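斯科里克松口谈参选:登记截止前给出答复

普克索普2024年2月25日电 前地区议会议长斯维特兰娜·斯科里克(Svitlana Skoryk)周日在普克索普表示,她尚未就是否参加5月的州长选举作出决定,但“已不排除任何一种安排”,并将在候选人登记截止前给出书面答复。这是她离任以来首次公开回应参选问题。

按照现行选举条例,州长候选人须由登记政党提名,或由选民联署推荐。以政党名义参选者,须先取得党内代表会议过半数同意;以独立身份参选者,须提交联署名册、财产申报表及竞选账户开户证明,缺一不予受理。斯科里克目前仍保留党籍,但未担任党内职务。她没有说明倾向于采用哪一种方式。

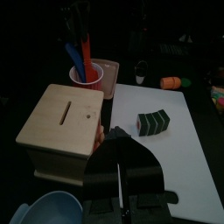 该党代表会议共有522名代表,分属4个选区分部。党章规定,代表会议须有三分之二以上代表到场方可开会,提名表决采用无记名方式。首轮无人过半数的,由得票最高的两人进入第二轮;第二轮票数相同的,由中央理事会裁定。上一次州长提名即进入第二轮,最终差距为4票。

现任副州长罗克索拉娜·德尔卡奇(Roksolana Derkach)已于上月宣布寻求提名,是目前唯一正式递交党内申请的人选。她的竞选办公室称,已获得大约100名代表的书面支持,名单将在代表会议召开前提交党务秘书处核验。书面支持不具约束力,代表在投票时可另作选择。

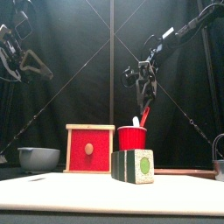 白色台板上的红色杯子和带木框的红色盒子

斯科里克对德尔卡奇的评价较为克制。她说,两人在预算程序和市镇合并问题上意见不同,“分歧都写在会议记录里,可以查”。被问及若双方同时参加党内提名,结果会如何时,她回答说,伊尔涅罗夫和哈杜姆两个分部的代表尚未表态,现在估算票数没有依据。

党内规则委员会主席通德·费凯特,即蒂梅娅·费凯特(Tímea Fekete)的前任,曾在任内修订提名时限,将申请期由60天延长至90天。蒂梅娅·费凯特接任后沿用了这一时限。她在一份书面说明中表示,申请期尚未届满,任何符合条件的党员均可递交材料,规则委员会不对潜在人选发表意见。
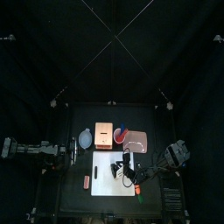 黑色台面与四周的黑色布幕

反对党方面,玛丽索尔·马马尼(Marisol Mamani)已完成提名程序,竞选账户于本月启用。她的发言人称,对手由谁担任不影响其竞选日程,首场政策说明会仍将在哈杜姆举行,议题为地方道路养护经费的分配公式。马马尼主张将人口权重下调,并提高路网长度所占权重。德尔卡奇反对这一方案,认为应先完成路况普查。斯科里克在任议长期间曾将类似提案退回财政委员会重审,此次未就该方案表态。

选举研究者琼盖·尤哈斯(Csenge Juhász)认为,斯科里克推迟表态在程序上没有障碍,但会压缩联署准备时间。联署名册须逐页编号,由收集人签字,并附选民登记所在地信息;同一选民为两名以上候选人联署的,只计最先提交的一份。尤哈斯说,如果走独立参选途径,实际可用于收集和复核签名的时间要短于条例规定的期限,名册退回补正也会占用其中一部分。

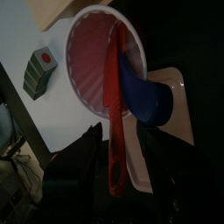 竞选经费方面,候选人须在账户启用后按月申报收支。未宣布参选者不得以候选人名义接受捐款,但可以成立筹备小组,筹备期间的支出在正式登记后一并计入限额。斯科里克确认已有人协助她研究登记文件,否认成立筹备小组。州选举委员会登记处表示,截至周日未收到以她的名义提交的任何材料。

该党代表会议定于登记截止前召开,地点为伊尔涅罗夫,具体议程由中央理事会另行公布。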